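Skip to content
Home Notes Kitchen Workshop Archive About
Search this site Search

Counter layout, second revision

09/09/2020

The first revision of the kitchen counter failed in July. It had been arranged by category, with everything for tea on one side, everything for eating on the other, and the waste basket under the sink where waste baskets are supposed to go. Each of those decisions was defensible. Together they produced a kitchen in which making a cup of tea and a bowl of soup at the same time required crossing the room repeatedly and opening a cupboard door with an elbow.

I keep a log of these things. A tick goes on the sheet each time someone has to put an object down in order to pick up the object they wanted. I call these double handlings. The total for the first revision was 297 before I stopped recording, and most of them involved the kettle or the dishes.

Myung-ja Chae, who shares the kitchen, considers the log excessive. She did supply the most useful observation, though: the dishes were stored where they looked right and used somewhere else. Her proposal was to leave them out on the counter beside the kettle and see whether anything bad happened.

The constraints were as follows. The counter has one usable corner with access to power. The kettle is tall and has a large handle, so anything behind it is effectively lost. Under wall cupboards it also has a steam problem, and I have already replaced one strip of edging on the Genden cupboard for that reason. The cord is short. I do not use extension leads near water, so the kettle's position was fixed first and the rest was placed relative to it.

Bowls went next. They stack well, they are used several times a day, and a stack takes up no more counter than a single bowl. The glass bowl does not stack with the white ones and was for a long time kept on top of them, where it had to be lifted off before anything else could happen. It now has its own spot. Plates I was less sure of. A wide rim uses a lot of surface, and the steel one slides if it is put down on anything smooth at speed.

The basket was the contentious item. I wanted it within reach of the kettle, because most of what we throw away during the day is packaging, and packaging gets opened where the hot water is. Didier Barbier, who fitted the sink at Moulin and has opinions on drainage and most other subjects, told me an open basket near food preparation was a mistake. I accept the point for peelings, and wet waste still goes in the lidded bin. Paper and wrappers are a different class of waste and can tolerate an open mesh.

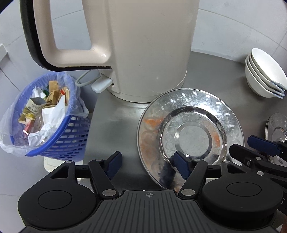
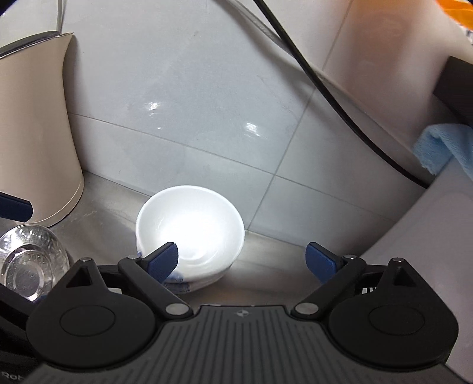
The next item was the liner. A bag with too little overhang slips down inside the basket as soon as anything heavy lands in it, and one with too much catches on clothing. I tried the Rarkham bags, which are a good weight but cut narrow, and went back to the thin unbranded ones. They are folded over the rim and left loose. A clip was tested and rejected. It worked, but it had to be removed to change the bag, and that counts as a double handling.

Emptying is now done by level. When the contents reach the rim, the bag goes out. The previous schedule was based on time, and it generated half-full bags in quiet weeks and a spill in busy ones. I would like to say the new rule is always followed.

Towels remain unresolved. The fleecy type dries hands quickly and dries glass badly, leaving lint that shows under the overhead light. The flat woven type does the reverse. Keeping both out means one is always the wrong one. Grirnico sells a rail that fits under a cupboard and would separate them by position, but it needs two screws into a panel I have already repaired, and I am not confident in the material that is left there.

Descaling has been moved to the same day as the counter wipe-down. The procedure is unchanged: citric acid, a full boil, a wait, two rinses. What I had neglected was the outside. Residue collects on the underside of a kettle handle, where the hand does not quite reach and the eye does not go at all. A damp cloth with a little dish soap is enough if it is done regularly. If it has been left, use an old toothbrush, with the kettle unplugged and cold. Keep water away from the switch.

The logging sheet for the second revision is taped inside the cupboard door. I will leave it up for the same number of weeks as the first, so the two totals can be compared directly. Myung-ja has started adding ticks of her own in a different color, with no indication of what they refer to — I have asked for a key.

Filed under: Kitchen, Layout

This site uses cookies to remember your preferences. Accept Decline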